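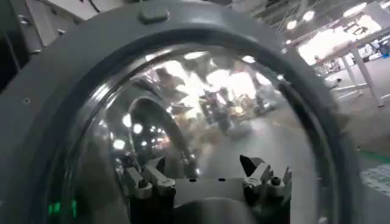 Why put a camera on the wrist if the robot already has one at the head?

A head camera sees the whole work area but loses the target when the arm or an open door comes between them. A wrist camera keeps a view of the space in front of the jaws through most of the approach.

Home Course Notes Build Logs Parts Downloads Contact

Filed under: Course Notes, Home Robotics, Grippers and Cameras

Ayala Workshop Course
Unit 4: Working at a Round Door

These notes cover the part of the Veter build that deals with front-loading laundry machines. They assume the arm has been assembled, the Ronano controller board is running, and the joint limits have been entered and checked. Students who have not finished the limit check should do so before bringing an arm near an appliance.

4.1 The task

The task is to take items out of a dryer drum and place them in a basket on the floor. The door stays open throughout. Opening and closing it is treated in the next unit, because the latch needs a different approach angle and a different force setting.

The task divides into approach, entry, grasp, withdrawal and release. Each stage has its own speed limit and its own stop condition. Do not merge stages to save time in the program. When a run fails, the log should say which stage it failed in, and a merged program cannot say that.

4.2 Setting out the floor

The basket position is marked with white tape. The arm does not search for the basket in this unit; it goes to a stored release point, so a basket placed outside the outline gives a release onto the floor. Check the basket against the tape at the start of every run, including repeat runs where it has supposedly not been touched.

Keep the following clear before power is applied:

- the sweep of the arm between the drum and the basket
- the arc of the door, in case it is knocked
- the power cord and the floor outlet

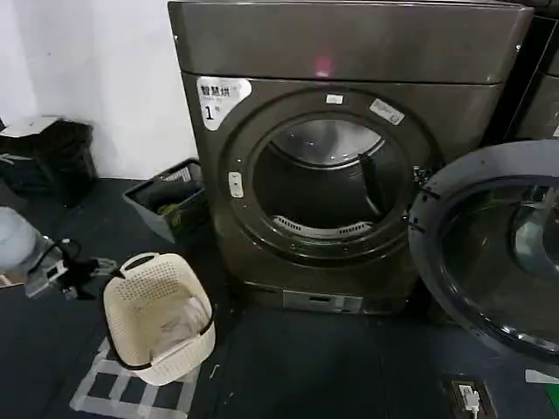

The release point is stored relative to the base of the arm. If the base is moved for any reason, the point must be taught again. Students at Justora have tried correcting it by hand from a tape measurement, and the error was usually larger than the one they set out to remove. Teaching takes a few minutes: jog the open gripper over the middle of the basket, raise it 40 mm above the rim, and save.

Bins and other containers can stay near the machine provided they are outside the sweep. They do have to stay put between runs. The base program holds no map of the room and will not avoid something that has been moved in.

4.3 The gripper

The Veter gripper has two opposed fingers on a common base plate. The finger linkages are metal and the full opening at the tips is 89 mm. Full opening is used for the approach only. It is too wide for entry when the line of travel runs close to the rim, and a finger that touches the rim will push the door or the seal before the controller registers a contact.

Set the entry opening to 40 mm. This passes the rim with room on both sides and still takes a folded edge of a towel. For thin items such as pillowcases, a narrower setting tends to push the fabric ahead of the fingertips without catching it.

Check the fasteners on both finger assemblies before each session. A loose bolt at the base of a finger shows up first as a small sideways error at the tip, and it is easily mistaken for a camera fault. Recalibrating around a loose finger gives a calibration that is wrong as soon as the bolt is tightened.

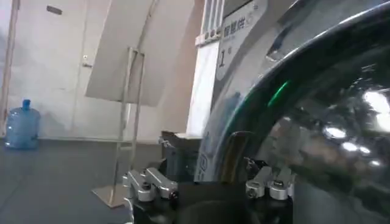

Figure 4-2. Wrist view with the gripper open and the round door at right.

4.4 Reflections

Door glass is curved and tinted, and it returns a distorted picture of the room. Ceiling lights appear in it as small bright spots. When the wrist is close, the fingers can appear too. An edge detector working on the wrist image will find these and report them as solid edges.

Three measures are used in the course program:

(a) The glass is masked. The mask follows the inner edge of the rim, and anything inside it is ignored while the stage is "approach."
(b) Exposure is fixed. Automatic exposure responds to highlights on the glass and darkens the interior of the drum, where the useful detail is.
(c) Fingertip positions are taken from the joint encoders. They are not taken from the image at any point.

A depth camera does not remove the problem. Readings taken through or off the glass are unreliable, and the mask must be applied to the depth image as well.

4.5 Entry and grasp

Enter below the center of the opening. Fabric rests low in the drum, and the lint grille lies along the lower edge, so the path has to come in over the grille and then drop. Keep the drop short and slow. Close on contact or at the end of the stage, whichever comes first.

After closing, withdraw a short distance and compare the finger gap with the fully closed value. If they match, the grasp is empty. Open to the entry setting, shift sideways, and repeat. The program permits 2 repeats before it stops and waits for the operator.
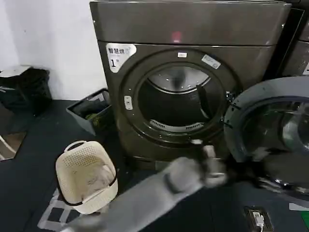 Figure 4-3. Head view of the arm at the machine, basket at left.

Withdrawal should follow the entry path in reverse until the fingers are past the rim. A direct line to the basket drags the item across the latch side of the ring, where it can snag. Long items will still trail over the rim. Lift before turning, and accept the longer path.

4.6 Log sheet

For each run, record the entry opening, the number of grasp attempts, the stage at which the run ended, and any contact with the door or rim. Record contact even when the run completed. Note changes in room lighting, such as a blind raised or a lamp switched off.

Exercise: run the unloading program with the mask on and then with the mask off, using the same items. Mark on the saved wrist images every false edge that falls inside the glass. Bring the marked images and both log sheets to the next session. Arms are to be parked and the Ronano board powered down before the sheets are filled in.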